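프릴트스테드 해체 작업 기록 데이터 카드

개요
Priltstead 작업장의 데스크톱 PC 해체 라인에서 모은 기록이다. 로봇 팔이 부품 분리를 맡은 뒤 작업자의 일이 어떻게 바뀌었는지 보려고 만들었다. 작업장 운영사는 Grarnetti이고, 정리는 Rianne Vanhove, 현장 기록은 Chidubem Balogun이 맡았다.

구성
작업 기록 1,413건, 교대 일지 143건, 작업자 면담 11건. 작업 기록 한 건은 본체 한 대에 해당한다. 일지는 손으로 쓴 것을 옮겨 적었고, 오탈자는 고치지 않았다. 면담은 녹취록만 들어 있으며 음성은 배포하지 않는다.

작업 순서
작업자가 본체 측면 패널을 열고 작업대에 눕힌다. 나사 상태와 케이블 위치를 확인한 다음 시작 버튼을 누른다. 로봇 팔은 전원 공급 장치, 드라이브, 메모리 순으로 접근한다. 케이블이 걸리거나 고정 장치가 풀리지 않으면 멈추고 작업자를 부른다. 중단 사유는 stop_reason 항목에 작업자가 직접 적는다.
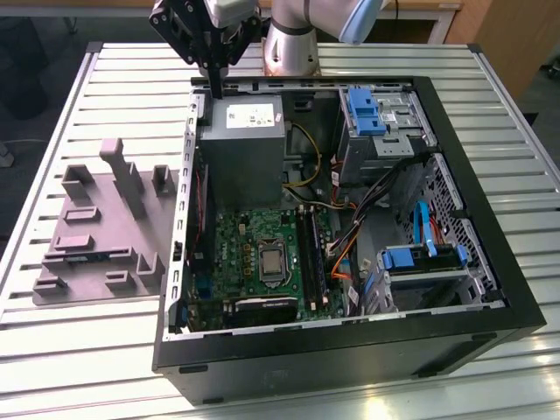
도입 전에는 한 사람이 본체 한 대를 처음부터 끝까지 뜯었다. 지금은 한 사람이 작업대 두 개를 본다. 드라이버를 쥐는 시간은 줄었고, 기다리다가 불려 가는 일이 늘었다. 면담에서는 손목이 덜 아프다는 말과 자리를 뜨기 어렵다는 말이 같이 나왔다. 오래 일한 작업자 두 명은 모델별 요령을 신입에게 가르칠 기회가 줄었다고 했다. 이 내용은 interviews 폴더의 aerts_03과 aerts_07에 있다. Aerts는 면담을 진행한 조의 이름이다.

작업 기록 항목
unit_id: 본체 번호
shift: 오전, 오후
worker_code: 작업자 코드(26개, 이름과 연결되지 않음)
stop_count: 중단 횟수
stop_reason: 중단 사유, 자유 서술
manual_min: 사람이 직접 작업한 시간(분)

알려진 문제
7월 기록에는 manual_min이 빠진 건이 많다. 당시 Ustent 단말기로 입력 화면을 바꾸면서 이 항목이 필수에서 빠졌다. 빈칸을 0으로 읽으면 안 된다. 오후 교대는 중단 사유를 짧게 쓰는 편이어서 오전과 글 길이로 비교하기 어렵다.

이용 조건
연구와 교육 목적으로 쓸 수 있다. 개인별 실적 평가나 인력 감축 근거로는 쓸 수 없으며, 이 조건은 면담 참여자들과 합의한 것이다. worker_code로 개인을 찾아내려는 시도도 금한다. 수정 요청은 저장소의 이슈란에 unit_id와 함께 남기면 된다.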